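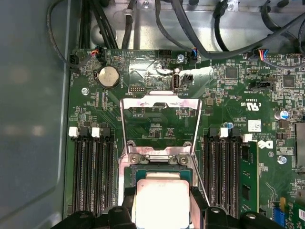 Unit 1341 came up from the basement store at Codwood with a paper tag that read CLOCK WRONG, and under it, in another hand, AGAIN.

Kamran Salehi put it on its side, took off the panel and disconnected the mains lead, in the reverse of the correct order. He noticed and wrote it down. Prevden required all departures from procedure to be recorded, and he had recorded 27 since October.

The fault was simple to state. On each cold start the machine gave the time as eight minutes past four in the morning. It could be corrected by hand. It would then keep good time until the power was removed, after which it went back to eight minutes past four.

The usual cause is the coin cell. He pressed the clip with a plastic tool, lifted the cell out and tested it. It read 3.1 volts, a sound figure. He fitted a new one all the same, cleared the settings, waited the full interval given in the manual and restored the power. The screen gave 04:08.

He worked outwards. He reseated the fan plugs and the front panel lead. He checked the screws for tightness and cleaned the battery contacts with alcohol. He looked along the board under the lamp for swollen capacitors and cracked joints and found none. 04:08.

Eldana Sisay came in at half past five for the Bromberg returns and read the log over his shoulder.

"That was Mathew's," she said.

"It says Accounts on the sheet."

"It was in Accounts. It was Mathew's desk." She put down her box. "Have you tried leaving it?"

"Leaving it how?"

"On. Overnight."

He said that an overnight run was not in the procedure for a clock fault. She said that it was in the procedure for an intermittent fault, section 9, and that he could choose which kind he had. He turned to section 9. She was right.

He set the correct time, started the logging tool and left the side panel off. He wrote the start time on the sheet and switched off the lamp. He got as far as the stairs, then went back and sat down, and recorded this as a departure.

The building heating went off at eight. Around midnight the fans dropped to their lowest speed and stayed there. He ate a sandwich. He read the whole of section 9, including the table of torque values.

At 04:08 by the wall clock the machine gave one short beep. The speaker had been listed as missing on the intake sheet. The log showed no event. The temperature, the voltages and the fan speeds were all within limits, and the time on the screen agreed with the time on the wall.

He waited until ten past. He shut the machine down, removed the lead, counted to thirty and started it again. The screen gave 04:11, the right time.

Under Cause he wrote: not found. Under Action he wrote: attended. Then he fitted the side panel and filled in a new tag for the basement.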